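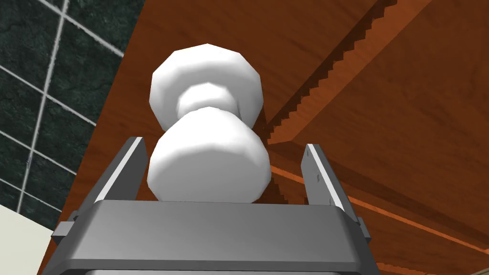
Home | Reports | Club nights | Build notes | Archive | Join

Visit report: Stallness Technical College, manipulation project open evening

Four of us from the club drove over on Monday for the open evening run by the second-year automation class. Doors opened at 5:30 pm. The class occupies two rooms on the ground floor, one for mechanical work and one for simulation, and we spent most of the visit in the second.

The project is called Skamora. Students write or train a controller for a two-finger parallel gripper in a simulated kitchen, and the controller is then scored on a fixed set of cupboard tasks: approach, align, close, pull, release. No hardware is involved until third term. The course notes give the reason as cost, and also the hours lost in previous years to stripped gears and bent fingers.

Each team receives the same starting package: the arm model, the kitchen, a logging tool named Nunel, and 22 recorded demonstrations made by teleoperation. Teams may record more. One team had brought its total to 147 and reported that the later demonstrations were of better quality than the supplied ones, mainly because the operators had learned to slow down before contact. They had not yet retrained without the original 22, so the comparison is incomplete.

Physics and rendering run on separate clocks. Contact geometry is kept coarse so that the school's desktops can run faster than real time. Knobs are low-polygon solids with visible facets, and the collision shape is simpler again than the drawn one. A student explained that a grasp on the neck of a knob is stable in their engine and a grasp on the widest part tends to creep outward under load. The team had changed its target height accordingly. We asked whether this would carry over to a real knob. The answer was that they did not know and had been marked down in the first review for assuming so.

The wrist camera took up the second half of the demonstration. It is fixed behind the fingers, so the horizon goes wherever the wrist goes, and in a rolled pose the wall tiles run diagonally across the view, with the framed picture and the window tilted to match. Where there is no geometry to draw, the renderer returns plain black, a broad wedge of it along the left side. One team masks pure black pixels before they reach the network. Another leaves them in and randomises the starting pose instead. Both approaches were still under test. 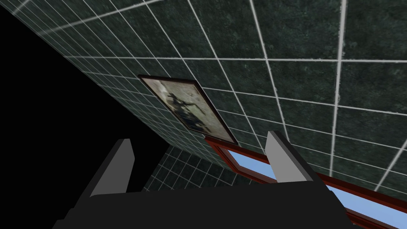

Evaluation is run overnight in batches. The most recent batch was 573 trials, of which 213 were full successes, meaning the door was opened past the set angle and the fingers cleared the knob on release. Most of the remainder failed at alignment. The position error at that point was small, but the wrist arrived rotated. The gripper can be well open, with a clear gap between the fingers and the green tiling showing through it, and still be at the wrong roll angle for the grasp. The class has added a roll term to the score for the next batch.

Failures are tagged by hand in Nunel. The tags are free text, and the same fault appeared under several spellings in the log we were shown. A fixed list would save time. We suggested this and were told it had been requested.

The mechanical room was quieter. The third-term gripper was on the bench in pieces, with printed finger blanks supplied by Ghoneim, and the drawings call for two fixing screws per finger. Tolerances on the finger mounts looked generous to us. We did not see it assembled.

Points for our own group: separate the scoring script from the controller repository, log wrist orientation at every step, and record demonstrations at a fixed speed. Parking is behind the main building, and the side gate is locked at 8 pm.

Contact the club secretary | Copyright the club and contributors | Back to top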